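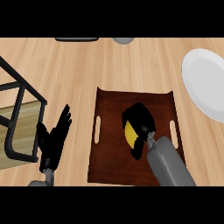 Marit Amundsen
Secretary, Irkell Housing Cooperative

Minutes of the board meeting, 28/02/2023, in the common room

Present: Kolbrún Baldursdóttir (chair), Gøran Söderlund, Lovisa Torvik, Marit Amundsen (minutes). Absent with notice: Ebbe Løken.

1. Minutes of the last meeting
Approved with one correction. The bicycle room was locked for nine days and not for six.

2. Laundry room
Machine two is again out of order. Gøran has called Mousavi, who can come next week. The repair before this one did cost 3527 kroner and the board does not wish to pay so much again for the same machine. Gøran will ask what is the price for a new one. Until then the evening times are shared - the new list hangs by the door.

3. Stairwell B
Lovisa showed two offers for the painting. The board prefers the one from Tiltley, but it is not clear if the ceiling on the top floor is included. Lovisa writes to them. Decision is moved to next meeting.

4. Rental of tools
Brakirent has sent an invoice of 671 kroner for the floor sander, which was returned in November. Kolbrún believes it is already paid. Marit will look in the bank papers.

5. Storage in the cellar
There are 18 storage rooms and three of them have no name on the door. Residents must mark their room before Easter. Two members asked if old skis can stay in the corridor. The board said no, the fire exit goes there.

6. Other matters
Ebbe sent a letter about noise from the ventilation at night. He is asked to write down the hours when he hears it.

Next meeting: the date will be sent by e-mail. Lovisa brings the coffee.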